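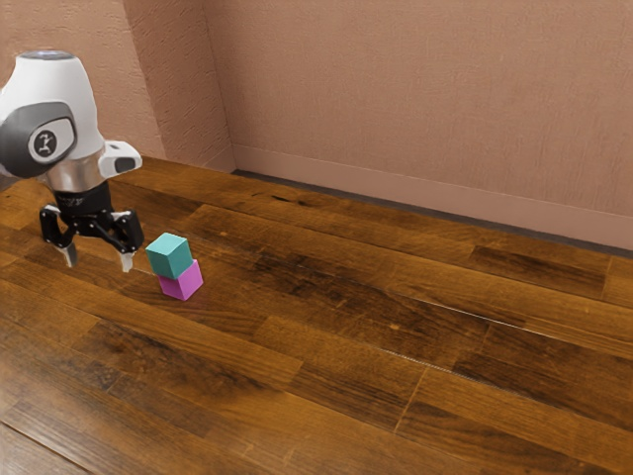
Kirsten Nørgaard asked, on reading an early draft, whether a controller comparison run only in simulation says anything about the gripper at all, given that contact is the part simulators handle worst. We take the point and limit our claims to the two controllers, with the arm, gripper and objects held fixed.

Figure 3. Simulated stacking setup: arm with two-finger gripper, and a teal cube on a magenta cube.

4.2 Controller comparison

Both controllers, Steltar and Drukano, were given the same starting poses and the same stacking task. Steltar tracks a planned path at a fixed rate. Drukano replans at every step and so tolerates a poor first approach – at the cost of longer episodes. We logged 1,147 episodes in total. An episode ended when the time limit of 20 seconds was reached or when the upper cube stayed in place with the fingers open and clear of both cubes.

Most Steltar failures came during release. One fingertip touched the upper cube as the fingers opened and turned it on the lower one. Small turns were not scored as failures, as the task sets no limit on how well the two cubes line up. Drukano failed more often during the grasp, mainly when a replan arrived while the fingers were closing. Blocking replans during closing removed most of these cases – we report both versions in Table 2.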